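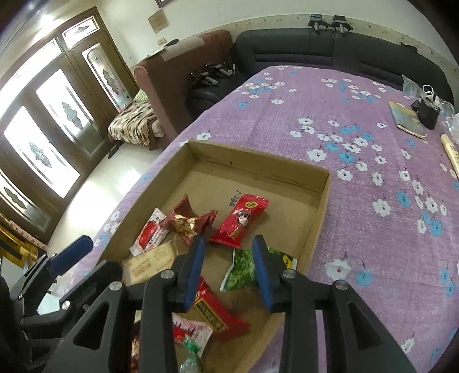 Home | Residents | Building Services | Forms | Contact

Rurkmont Residence Hall
Room Safety and Food Storage Inspection: Checklist with Comments
Last updated: Dec 14, 2025

Scope

The inspection covers all student bedrooms, shared kitchens and corridor closets in Rurkmont Residence Hall. It is carried out once each term by Residential Services. Residents receive written notice before the visit and may be present. Inspectors do not open drawers, luggage or closed personal containers.

Each item is marked Satisfactory (S), Action Required (A) or Not Applicable (N/A). Comments record the general findings of the December inspection. Individual room reports are sent separately.

Section A. Doors and exits

A1. Bedroom door closes fully under its own closer. S
A2. No wedge, hook or cord holding the door open. A
Comment: Wedges were removed from rooms on the second floor and may be collected from the front desk. Repeat findings will be referred to the Hall Director.
A3. Clear path from bed to door. S
A4. Corridor free of bicycles, drying racks and boxes. A
Comment: Drying racks in the east corridor must be returned to the laundry room after use. The corridor is the only route to Stair 2.
A5. Evacuation plan posted on the inside of the door. S
Comment: The plan in Room 46 shows the former stair numbering. A new copy has been ordered.

Section B. Electrical

B1. Power strips fitted with a breaker and plugged directly into the wall. A
Comment: Strips plugged into other strips were the most common fault this term.
B2. Cords not run under rugs, mattresses or bedding. S
B3. No space heater, hot plate or toaster in bedrooms. A
Comment: One Prinavier space heater was tagged and placed in storage. The resident may claim it at move-out.
B4. Desk lamp bulbs within the rating marked on the lamp. S
B5. Kettles, where permitted, have automatic shutoff and draw no more than 1000 watts. S

Section C. Smoke and heat detection

C1. Smoke alarm in place and uncovered. S
C2. Alarm sounds when the test button is pressed. A
Comment: Alarms on the north side of the third floor gave a weak tone. Batteries were replaced during the visit and the units retested. All passed.
C3. Nothing hung from sprinkler heads or pipes. S
C4. Nothing stacked close to the ceiling in closets. S

Section D. Food kept in bedrooms

D1. Only dry, packaged food kept in rooms. S
D2. Opened packages resealed or moved to a container with a lid. A
Comment: Cereal and crackers were left open on several window sills. Ants were noted at the sill in the first floor study bedroom and Nellow Pest Services has been asked to attend.
D3. Food stored off the floor and away from the radiator. S
D4. Bedroom trash emptied at least 2 times a week. A

Section E. Shared kitchens

E1. Fire blanket in its holder and within reach. S
E2. Extinguisher gauge in the green zone and tag in date. S
E3. Range hood filter clean. A
Comment: The filter in the west kitchen carries heavy grease. That range is not to be used for frying until the filter is replaced. A notice has been posted.
E4. Refrigerator shelves labeled by room. A
Comment: Unlabeled food will be discarded at the next cleaning.
E5. Microwave door and seal undamaged. S
Comment: The Işık unit in the east kitchen has a cracked turntable. The door and seal are sound. A replacement turntable is on order.
E6. Counter outlets trip and reset correctly. S

Section F. Windows and heating

F1. Window opens to the stop and latches shut. S
F2. Window stop not removed or loosened. S
F3. Radiator valve turns freely. A
Comment: Residents should report stiff valves through the repair form and should not use pliers on them.

Follow-up

Residents with an item marked A must correct it before the recheck. Damage to the building fabric will be repaired by Building Services. A resident who disagrees with a finding may write to the Hall Director and should give the room number and the item number.

Inspected by: Themba Ngubane, Residential Services
Reviewed by: Gunnel Wikström, Hall Director

Contact: Residential Services, front desk, extension 2000
© Rurkmont Residence Hall. All rights reserved. | Back to top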